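Two Fingers and a Pegboard: Building Flovau in a Shared Workshop
23 Jul 2026
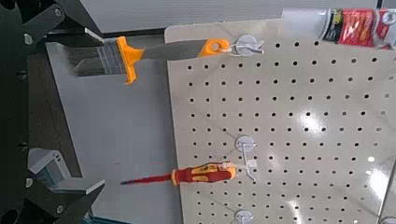
The builder of Flovau rents a bench at Donden, a shared workshop, and has used it for one job since the winter: a tabletop arm that can take a hand tool off a hook and put it back. The arm is a secondhand Hitar with a new controller. The gripper was designed and assembled on site.

"The arm was the easy purchase," the builder says. "It repeats well enough for this. All the trouble has been in the last few inches, where the tool leaves the hook."

A tool hanging through a hole in its handle has to be lifted before it can be pulled away, and the lift has to clear the tip of the hook. The first version of the software ignored this and pulled straight out. It took two hooks off the board and bent a third. The current version raises the tool 20 millimeters, stops, checks the motor current, and only then backs off.

"If the current is still climbing at the stop, something is caught. It goes back down and tries again a little to one side. Three tries, then it quits and beeps."

A screwdriver resting in a curved hook is a different case. There is no hole to clear, but the handle is round and can turn as the fingers close. The builder first tried harder squeezing, which made it worse. The fix was softer pads and a slower close.

The pads have been through five materials. Cork crumbled. Bicycle inner tube left marks on light handles. The present ones are a gray foam sheet, cut with a knife and stuck down with double-sided tape. They last for 30 hours of running before the edges start to peel.

"I replace them as a pair, even if one looks fine. With one new and one old, the grip center moves and every pick is off by the same amount. I spent an evening blaming the calibration for that."

Calibration is done by touch. The arm presses a probe against three corners of the pegboard and works out the plane from those points. The wrist camera then handles the fine position. Asked whether the hole pattern helps, the builder is lukewarm.

"It helps with angle. It does not help with position, because every hole looks like the next one. Be off by one hole and the software is perfectly happy. So I locate the tool itself, and use the holes only to square up."

Glare is the other complaint. The board is slightly shiny, and a bright spot on it wipes out the holes underneath. Donden's ceiling lights are shared by all the benches and stay on. The builder's answer was a shorter exposure and a rule that drops any part of the picture above a set brightness. Sanding the board is on the list.

The planning code is called Tahiri and runs on an old desktop under the bench. A full cycle, from the start command to the tool set down on the table, takes around 30 seconds. Most of that is spent moving slowly near the board.

"I could cut it in half. I don't want to. People walk past with coffee."

Returning a tool is not solved. Placing a handle hole back over a hook prong fails more often than it works, and the paintbrush is harder than the screwdriver. Its hole has to be lined up with a prong that the handle itself hides from the camera on the way in. The builder is testing a second view from the side of the bench, with a cheap webcam on a clamp.

Parts for the gripper are printed in black plastic at a 30 percent fill, with machine screws into brass inserts. The finger files will be shared with other Donden members once the screw lengths are sorted out. Two of the present screws are too long and have been ground down by hand.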